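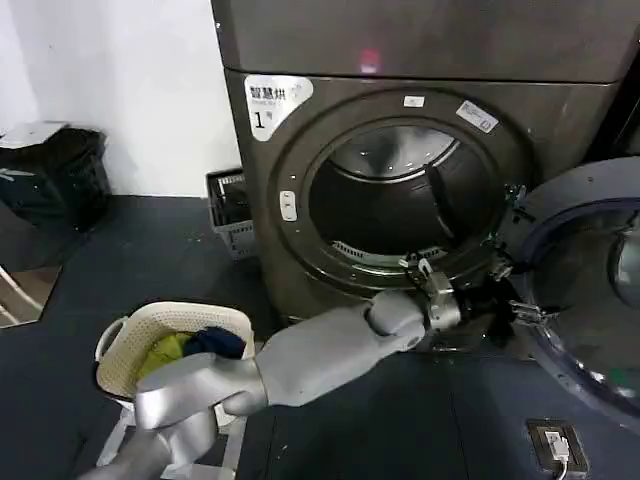

Batirix Releases Wadodix 2, Planning and Perception Software for Two-Armed Laundry Work

TIRKSIDE, October 2021 – Batirix today announced the general release of Wadodix 2, the second version of its control and planning software for two-armed robots that handle clothing, linens and other soft goods. The release is available to all existing license holders and to new customers through the company's Tirkside office.

Wadodix 2 brings perception, grasp selection and arm motion into one planner. In the first version these ran as separate programs and passed results to each other in a fixed order, so a change in the position of a garment after the first look could send the arm back to the start of the task. The new planner updates its view of the garment and the machine door while the arm is moving, and adjusts the path without stopping.

"Cloth does not keep its shape, and a planner that expects it to will spend most of its time starting over," said Chantelle Maluleke, director of software at Batirix. "Our customers asked for software that can carry on when a sleeve slides or a hem folds under. That request set the order of our work on this release."

Main Changes in the Release

Door handling. Round machine doors are now modeled as moving parts with a hinge side, a swing path and a closing point. The planner selects a contact point on the rim and keeps the rest of the arm clear of the door as it travels. Dark and reflective surfaces, such as tinted glass and polished metal, receive separate treatment in the perception module, where reflections were a common source of false edges.

Two-arm scheduling. Each arm may be given its own task, with shared limits on space and speed. One hand can hold a garment above a basket while the other works at the door. Operators can turn this feature off for any station and run the arms one at a time.

Garment separation. Items lying together in a basket are outlined one by one before a grasp is chosen. Where two items are close in color, the software marks the boundary as uncertain and looks again from a second angle before the hand moves.

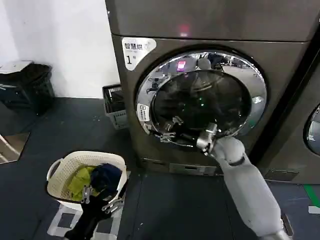 Tools for Integrators

The release includes a revised version of Dursun, the company's replay and tuning tool. Dursun records joint positions, camera views and planner decisions on a single timeline. An engineer can stop at any point, view the grasps that were considered, and change the weight given to each. Changes can be tested against a recorded session before they are sent to a working station.

Station files written for the first version will open in Wadodix 2. Customers with custom grippers will need to supply an updated hand model; a conversion guide is included in the installation package. The minimum computer requirements have not changed.

"Integrators told us they could see that a grasp had failed but could not see why it had been picked," Maluleke said. "Dursun now shows the full list of candidates – with scores – at every step."

Availability and Support

Wadodix 2 is offered under a yearly license for each station. Current license holders will receive the update at no added charge. Installation takes about 10 minutes on a station that is already calibrated. Stations that have been moved or fitted with new cameras should be calibrated again before the update is applied.

Support for the first version will end in January. Security fixes will continue to be issued until that time. Training sessions for integrators are held at the Tirkside office and may also be arranged at customer sites.

About Batirix

Batirix develops control, perception and planning software for robots that work with clothing and textiles. The company is based in Tirkside and supplies equipment makers, laundry operators and research groups.

Media Contact

Press Office, Batirix, Tirkside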